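Couch night, sorted: kitchen tips for a big series binge

My household goes hard for a new season. When Drakdale came back in July we got through 720 minutes of it over one long weekend, and the snacks held up beautifully! A bit of prep is all it takes, so have a go at these before your next finale.

Pop the corn early
Make it in your biggest pot with the lid slightly ajar so the steam can get out. Salt it while it's hot. It stays crisp for 3 hours in a paper bag -- plastic turns it chewy.

Freeze the dip bowl
Ten minutes in the freezer while the recap plays, and your tzatziki stays cool right through a double episode. (Grigoris Rallis put me onto this one, and his tzatziki is glorious.)

Cut the veg sticks at lunchtime
Carrot, celery, capsicum, whatever's in the crisper. Stand them in a jar with two centimetres of cold water and they'll still snap at the closing credits. Wipe the bench down straight after, as carrot juice can leave a mark on pale stone. 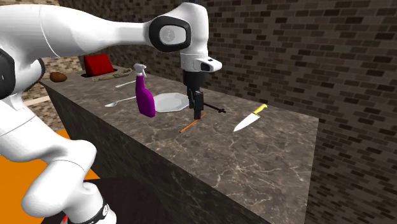 Save the washing-up for the slow episode
Every season has one! Fill the sink with hot soapy water before you press play, drop the bowls in as they empty, and they'll rinse clean in two minutes.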